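Aktuelles > Stadt und Viertel > Schule und Material

Kleinteile aus den Klassenzimmern: Gralemach sortiert bis in den Januar

Stifte, Kreide, Radiergummis und viele Dinge, die keinen richtigen Namen haben: Die Materialausgabe Gralemach in Plinadcombe hat ihre Wintersammlung für gebrauchtes Schul- und Zeichenmaterial abgeschlossen. Jetzt wird sortiert. Die ersten Kisten sollen noch im Januar wieder an Schulen und Kindergärten gehen, teilte die Leiterin Sandrine Aubert am Donnerstag mit.

Die Sammlung ist größer geworden als im Vorjahr. Damals kamen 2.000 Stück zusammen, dieses Mal waren es nach dem Eingangsbuch 2.927. Gezählt wird bei Gralemach nur, was einzeln angenommen wird. Papier, Karton und Hefte werden gewogen und stehen in einer eigenen Liste, die noch nicht fertig ist.

Abgegeben haben vor allem die Grundschulen im Norden der Stadt, dazu zwei Architekturbüros und das Schreibwarengeschäft Mitsotakis-Vlachou, das im Herbst sein Lager verkleinert hat. Von dem Geschäft kamen auch neue Sachen, zum Beispiel Bleistifte mit einem alten Aufdruck und Mappen in Farben, nach denen im Laden nicht mehr gefragt wurde. Aubert freut sich darüber, sie sagt aber auch, dass die gebrauchten Sachen schneller weggehen. »Die Lehrerinnen kommen meistens wegen Kreide und wegen kurzen Stiften. Kurze Stifte sind gut für kleine Hände.«

Was in einer Schublade liegt

Wer eine Schublade aus einem Klassenzimmer ausleert, findet darin selten nur eine Sorte. Zwischen den Stiften liegen Deckel, Kabelstücke, Spitzer ohne Klinge, Münzen, Haarspangen und Teile von Spielen. Bei Gralemach heißt diese Mischung intern »Krümel«. Sie macht dem Gewicht nach nur einen kleinen Teil der Sammlung aus, aber den größten Teil der Arbeit.

Thanasis Konstantinidis ist bei Gralemach für die Krümel zuständig. Er hat früher in einer Druckerei gearbeitet und hat aus dieser Zeit die Gewohnheit mitgebracht, alles zuerst nach der Form zu ordnen und erst danach nach der Funktion. Runde und längliche Teile kommen zusammen, flache Teile kommen zusammen, und Blöcke jeder Art bekommen ein eigenes Fach. Ob ein Stab eine Kreide ist oder ein Marker, entscheidet man erst im zweiten Durchgang.

»Am Anfang haben wir es umgekehrt gemacht«, erzählt Konstantinidis. »Wir haben bei jedem Stück diskutiert, was es ist. An einem Nachmittag waren wir mit einer halben Schublade fertig.« Seit dem Wechsel im vorigen Frühjahr gehe es schneller, und es werde weniger weggeworfen. Ein Teil, das man im ersten Moment nicht erkennt, landet nicht mehr sofort im Restmüll.

Im zweiten Durchgang wird dann geprüft. Kreide wird behalten, wenn sie länger ist als ein Daumenglied. Marker werden auf einem Blatt ausprobiert, und zwar zweimal, mit einer Pause dazwischen, weil manche nach langem Liegen erst beim zweiten Strich Farbe geben. Radiergummis, die hart geworden sind, gehen an eine Töpferwerkstatt, wo man sie zum Glätten benutzt. Kabel kommen in eine Tonne für Elektroschrott, die der Wertstoffhof alle zwei Monate abholt.

Schwierig bleiben Gegenstände, die aus mehreren Materialien bestehen. Ein Stift mit Metallkappe, die sich nicht abnehmen lässt, gehört streng genommen in kein Fach. Bisher wurden solche Stücke in einem Glas am Fenster gesammelt. Das Glas war im Dezember voll, seitdem stehen dort zwei.

Streit um die Farben

Nicht einig ist man sich in Gralemach über die Farbordnung. Einige Schulen haben gewünscht, dass Kreiden und Stifte nach Farben getrennt ausgegeben werden. Das sieht schön aus und hilft beim Austeilen im Unterricht, kostet aber einen dritten Durchgang. Aubert möchte es bei den Kreiden versuchen, bei den Stiften nicht. Konstantinidis hält auch die Kreiden für zu viel. Rosa, Lachs und Hellrot seien im Lampenlicht kaum zu unterscheiden, und am Ende stehe man mit drei Schachteln da, in denen dasselbe liegt.

Ein Kompromiss ist gefunden für diesen Winter: Weiße Kreide wird getrennt verpackt, alle bunten Kreiden kommen gemischt in eine Schachtel. Die Schachteln werden mit einem Punkt auf dem Deckel gekennzeichnet, damit man sie im Regal auch von oben erkennt.

Blech statt Karton

Geändert hat sich auch, worin die Kleinteile liegen, bevor sie verteilt werden. Lange Zeit waren es Bananenkartons. Die Böden wurden vom Kreidestaub glatt und grau, die Ecken rissen ein, und kleine Teile verschwanden unter den Laschen. Aubert hat deshalb im Sommer bei verschiedenen Betrieben nachgefragt, welche Behälter leicht auszuwischen sind und auch einen Zirkel mit Spitze aushalten.

Die Antwort war in fast allen Fällen dieselbe: flache Wannen aus Blech mit schrägen Wänden. In solchen Wannen rollen Stifte von selbst zur Mitte zurück, man sieht den Boden, und Kratzer stören niemanden. Auch wenige Stücke lassen sich darin gut auseinanderhalten, ein Stab in Lachsrosa, ein rotbrauner mit silbern glänzendem Ende, ein dunkelgrauer Block, der an einen Radiergummi erinnert. Auf dem hellen Metall fällt jedes davon auf.

Ganz ohne Nachteil ist das Blech nicht. Es ist laut, besonders wenn eine ganze Schublade auf einmal ausgeleert wird, und bei tiefem Sonnenstand spiegelt es. Im Sortierraum wurde darum ein Vorhang angebracht. Gegen das Geräusch gibt es noch kein Mittel, das allen gefällt. Eine Filzmatte wurde probiert und nach einer Woche wieder herausgenommen, sie hat den Staub festgehalten.
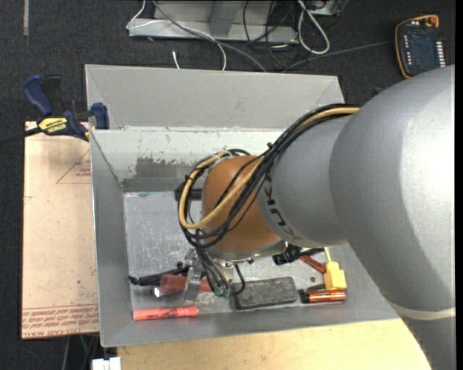
Ausgabe für Schulen und Kindergärten

Für die Ausgabe werden feste Sätze gepackt. Ein Satz enthält weiße und bunte Kreide, Bleistifte, zwei Radiergummis, einen Spitzer und ein Paket Papierreste. Gralemach rechnet damit, dass aus der jetzigen Sammlung und aus dem alten Bestand rund 500 Schachteln in den Umlauf kommen, große und kleine zusammen.

Schulen aus Plinadcombe haben Vorrang, danach sind die Orte der Umgebung an der Reihe. Aus Rarnbridge liegt bereits eine Anfrage vor. Dort soll ein Hort eine eigene Malecke bekommen, und man hat nach großen Papierbögen gefragt, die bei Gralemach im Moment knapp sind. Wer noch Rollenpapier oder Rückseiten von Plakaten hat, kann sie trotz des Endes der Sammlung vorbeibringen.

Für die Schachteln wird kein Preis verlangt. Die Kosten für Verpackung und Fahrten betragen in dieser Runde 400 Euro und werden aus den Einnahmen vom Flohmarkt bezahlt, der im Herbst im Hof stattgefunden hat. Spenden nimmt man an, aber eine Quittung gibt es erst bei der nächsten Öffnung des Büros.

Was man nicht abgeben soll

Im Sortierraum hängt seit kurzem eine Liste mit Dingen, die man bitte zu Hause lassen soll. Darauf stehen offene Klebstoffe, Farbdosen mit Resten, Batterien und Scheren mit gebrochenem Griff. Auch Lebensmittel aus Bastelprojekten, zum Beispiel Nudelketten, werden nicht mehr angenommen. Im vorletzten Winter hatten sie Mehlmotten in das Papierregal gebracht, und die Reinigung dauerte bis zum Frühling.

Gern genommen werden dagegen einzelne Deckel von Filzstiften. Sie passen öfter, als man denkt, und mit einem passenden Deckel kann ein Stift noch ein halbes Schuljahr halten. Konstantinidis hat dafür ein eigenes Brett mit Löchern gebaut, in das die Deckel nach Durchmesser gesteckt werden.

Die Ausgabe ist am Donnerstag von 15 bis 18 Uhr geöffnet, der Eingang liegt auf der Hofseite. Schulen, die mehr als zehn Schachteln brauchen, sollen sich vorher anmelden und einen Wagen mitbringen. Die nächste Sammlung ist nach den Osterferien geplant, der genaue Termin hängt davon ab, wann der Hof neu gepflastert wird.

Schlagwörter: Schulmaterial, Wiederverwendung, Plinadcombe

Nachrichten aus dem Viertel einmal pro Woche per E-Mail: Newsletter bestellen. Eine Abmeldung ist jederzeit möglich.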